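Telling Calcite from Quartz in Mixed Hand Samples
Student Project Report, Introductory Mineralogy
13 October 2019

Background

Calcite and quartz are two of the most common minerals a beginner picks up, and they are mixed up often. Both can be clear, white, gray or yellow. Both have a glassy luster on a fresh surface. When either one is worn down into a pebble, the crystal shape is gone and color is no help at all.

The aim of this project was to find out which simple tests separate the two most reliably when the samples are small and weathered. The tests had to use things that fit in a coat pocket.

The samples

The set came from two sites. The first batch was picked up in August from the spoil heap at the old Varghese quarry, where white veins run through a gray limestone. The second batch came from the gravel bars along the Ciltetti, a stream that drains granite and some limestone higher up. I expected the quarry pieces to be mostly calcite and the stream pieces to be mostly quartz, but I did not want that guess to steer the results. All the pieces were put in one tray, mixed, and given a letter before testing.

Each piece was rinsed, scrubbed with an old toothbrush and left overnight on newspaper. Mud in the cracks matters more than I thought it would. On my first try I scratched a layer of dried clay and wrote the piece down as soft.

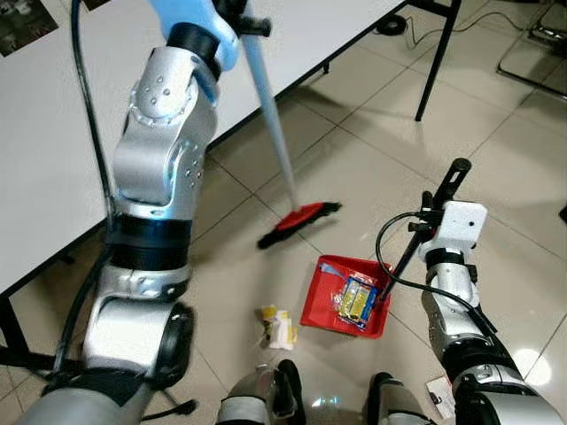

Hardness was the first test. Calcite is 3 on the Mohs scale and quartz is 7, so a steel nail should scratch one and leave the other alone. I used a common nail and pressed hard on the freshest face I could find, then wiped the spot with a wet thumb. A gray line that wipes off is metal from the nail. A groove that stays is a scratch in the mineral. I then tried the piece against the edge of a glass tile. Quartz bites into glass and calcite slides over it.

The second test was acid. Calcite fizzes in dilute hydrochloric acid and quartz does not. I put one drop on each piece with a dropper and watched it through a hand lens. For 4 pieces I repeated the test with white vinegar, to see whether someone without acid at home could get the same answer. They can, but the bubbles are small and slow, and it helps to scrape up a little powder first.

The third test was cleavage. Calcite breaks along three directions that are not at right angles, so broken pieces look like leaning boxes. Quartz has no good cleavage and breaks in curved, shell-like surfaces. I wrapped one chip from each piece in cloth before hitting it, and wore goggles.

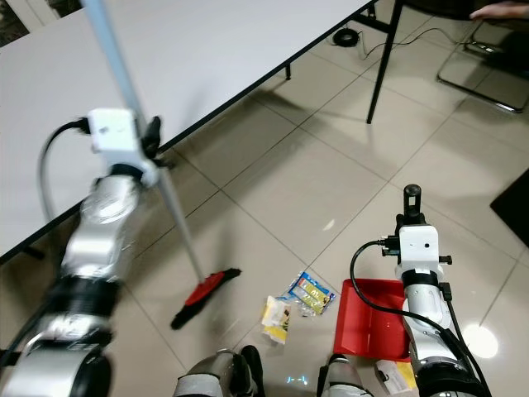

Table leg and tiled floor, with a chair at the far side.

Results

Most of the pieces gave the same answer on all three tests. The quarry pieces were calcite with 2 exceptions, both of them quartz from a narrow vein. The stream pieces were more mixed than I expected - limestone must be feeding more into the gravel than the map suggests.

The trouble came from 8 pieces that gave conflicting answers. They can be put into three groups:

Pieces coated with calcite. These fizzed strongly but scratched glass. Under the lens there was a thin white crust over quartz. After the crust was scraped off, the fizzing stopped.

Fine-grained pieces. Cleavage was no use here. The grains were too small to show flat faces, and the break looked rough either way.

Crumbly pieces. The nail seemed to scratch these, but it was only pulling grains loose. Rubbing one grain on the glass tile gave a clear answer.

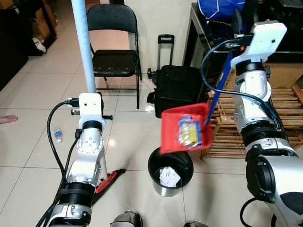 Discussion

Hardness was the best single test, provided it was done both ways, nail on mineral and mineral on glass. Acid was the fastest and gave the clearest result on calcite, but it reads only the surface. Cleavage worked well on large, clean pieces and poorly on stream pebbles.

Dolomite was a gap in this project. It is a little harder than calcite and fizzes weakly unless powdered, and at least one quarry piece could be dolomite. I listed it as unsettled.

Further work

A density test would be a good addition for coated pieces, though calcite and quartz are close enough in density that a kitchen scale may not separate them. I would also like to collect further up the Ciltetti, above the limestone, and see if the calcite drops out of the gravel.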